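4.3 Recording a two-handed demonstration

1. Strap both hand-held grippers on and clear the table.
2. Press the button to start the take.
3. Pinch the container from both sides with the first gripper – light pressure only.
4. Bring the second gripper's tip towards it slowly.

Caution: takes over 200 seconds are discarded.
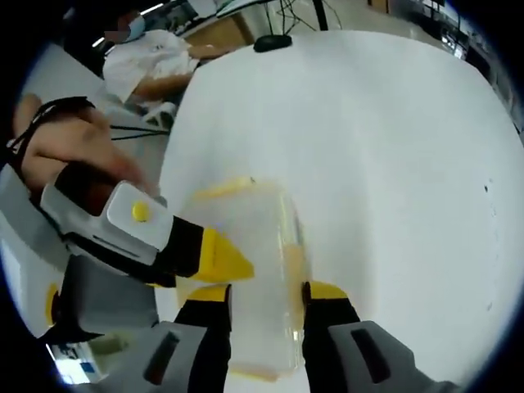 Gladys Were adds that new operators should hold the container still for 3 seconds before the second gripper closes, or Vorkirine splits the take.

5. Press again to stop.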